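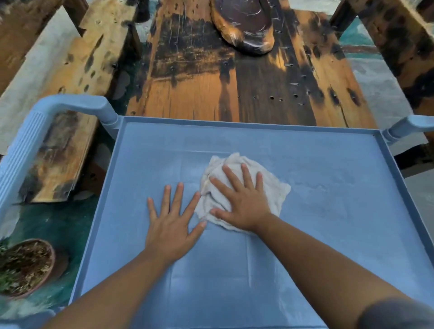 Drestport's public library will stay open until 9 in the evening through the end of April while its lower reading room is being replastered, the library said. The work began last month after damp was found behind the shelving on the north wall. Regular visitors will notice that the books have moved upstairs and that a good deal of wiping down is going on, with a cloth and a bare hand on surfaces like a light blue plastic cart shelf, streaked with pale smudges. The lower room is expected to reopen in early summer.

By Sawsan Haddad
April

The later hours are meant to make up for the lost seats. The lower room has 60 of them, and the upstairs hall can take only part of that number. Students preparing for exams have been asked to use the long tables by the stairs, which are first come, first served.

Library manager Houshang Salehi said the damp came from a blocked gutter and had been there for at least two winters.

"We had almost 400 books with some kind of mold on them," Salehi said. "Most can be cleaned. The ones that can't are mostly old atlases and a set of bound newspapers, and we have copies of the newspapers on film."

The plaster work is being done by Cimex, a local contractor. The gutter was repaired before the plastering started. New shelving has been ordered from Jinerard and will stand a few inches away from the wall so that air can move behind it.

The Golestani collection of maps and letters was stored in a separate room and was not affected. It can still be seen by appointment, but requests need to be made at the front desk, as the online form is not working at the moment.

Story hour for young children has moved to the meeting room on the second floor and starts at 10:30 a.m. as before. Strollers can be left by the elevator. Book returns are being taken at the side entrance on the parking lot side, and late fees are on hold until the lower room is open again.

Get Drestport news in your inbox every morning. Sign up for our free newsletter. You can unsubscribe at any time.

Comments (4)

marlene_k
Is the copier still downstairs? I went in and couldn't find it.

T. Oakes
Copier is upstairs next to the large print books. It only takes coins.

riverbend50
That gutter was dripping on people at the bus stop all last year. Glad it finally got fixed.

marlene_k
Thanks, found it.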